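Droltavgate Shared Kitchen
Monthly equipment and safety check, February
Checked by: Noreen Soomro
Read and argued with by: Angelica Umali

Mark each line OK, FIX or OUT. OUT means it leaves the kitchen today. It does not mean the bottom shelf, where last month's OUT things were living quite happily.

1. Exits and floor

Back door opens fully from inside: OK
Floor dry and clear between sink and range: OK
Mat at the sink lies flat: FIX
Comment: One corner curls up. It has been taped down with two kinds of tape, and neither kind has won. Replace it.

2. Fire

Extinguisher on its hook, pin in, needle in the green: OK
Fire blanket reachable without moving anything: FIX
Comment: Reachable if you first move the Dranville bread crates. I moved them. Please let them stay moved.
A.U.: They were back by Sunday. I have spoken to Dranville.

3. Gas range

Burners light on the first try: FIX
Knobs return to off and stay there: OK
Hood filters clean: FIX
Comment: Left rear burner lights on the third try, with a whoomp. Do not use it until the Koppel engineer has been. Filters go through the dishwasher tonight, on their own, hottest cycle.

4. Electrical

Cords free of cuts and scorch marks: OK
Mixer stops when the guard is lifted: OK
Toaster crumb tray emptied: FIX
Comment: I could have breaded a cutlet.

5. Knives and boards

Knives on the rack, handles tight: OK
Boards free of deep grooves: OUT, the red one
Comment: The red board has more grooves than board. Somebody is fond of it, so it went into the dumpster and I watched it land.

6. Pots and pans

Turn every one over. People check the inside, admire their own faces and put it back.
Base sits flat on the counter, no rocking: OK
Handles tight, no wobble when lifted full of water: FIX
Rims free of burrs and sharp dents: OK
Nonstick not flaking: OUT, small frying pan
Comment: The big steel pot stays in service. One saucepan has a loose handle and a tag on it saying so — tighten the screw, then take the tag off, in that order.
A.U.: Agree on the pot. Please stop scrubbing the brushed bases with the green pads. Soft sponge, and follow the circles.
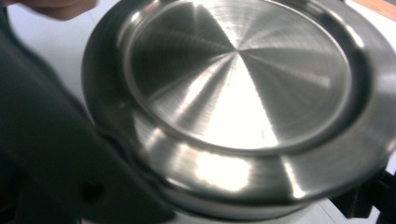 7. Fridge and freezer

Fridge thermometer at 40°F or below: OK
Door seals clean and closing: OK
Everything labeled with name and day: FIX
Comment: One tub is labeled "soup?" The question mark did not reassure me. Gone.

8. First aid

Blue bandages, burn gel, eyewash in date: FIX
Comment: Order burn gel. There are plenty of finger cots, which suggests people are either very careful or not reading the label.

Fixes due before the next check. Initial beside each one when it's done.

N.S.
A.U., except for the remark about the toaster, which was my toast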